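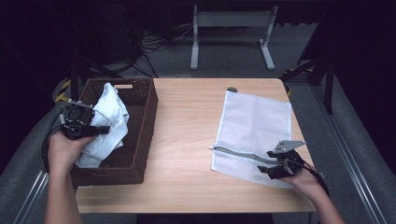

Ticket: right handheld gripper drops width readings during zipper step
Project: student manipulation project, laundry task
Opened by: Sanne Nijs
Assigned to: Štěpánka Šindelář
Status: Monitoring

Reported problem
Finger width from the right gripper freezes for short stretches while the operator works the zipper on the mesh bag. Left gripper logs normally at the basket. Of the last 48 demonstrations, 16 have at least one gap in the right channel. Position tracking is not affected.

Setup
Two wired handheld grippers, one per hand. Both log to the Zuslow recorder at 500 Hz. Task order is cloth out of the wicker basket, cloth into the bag, zip closed.

Log

Wed 10:20 – SN. Restarted recorder, no change. Gaps run from a few samples to most of a second.

Wed 11:05 – SŠ. Swapped the two cables at the recorder end. Gaps stayed with the right gripper, so the recorder port is cleared.

Wed 11:40 – SŠ. Swapped complete cables. Gaps moved to the left gripper. Fault is in the cable.

Wed 13:15 – SN. Flexed the suspect cable by hand with the gripper clamped shut. Signal drops when it is bent close to the plug. The zipper pull needs a wrist turn of roughly a quarter circle, which loads the same spot. The basket step does not.

Wed 14:30 – SŠ. Fitted the spare Brelo cable and left more slack on the right side. Ran 8 demonstrations, no gaps.

Open items
– Re-record the 16 affected demonstrations. Do not interpolate over the gaps; the width signal at zipper contact is what the policy trains on.
– Add a check that rejects any file with repeated timestamps.
– Old cable is tagged and in the repair bin. Do not put it back in the drawer.

2 comments · 3 watching · 0 shares

Related tickets
Left gripper zero offset after power cycle
Gikico export fails on long sessions
Recorder clock drift between channels
Van Rooij order: spare finger screws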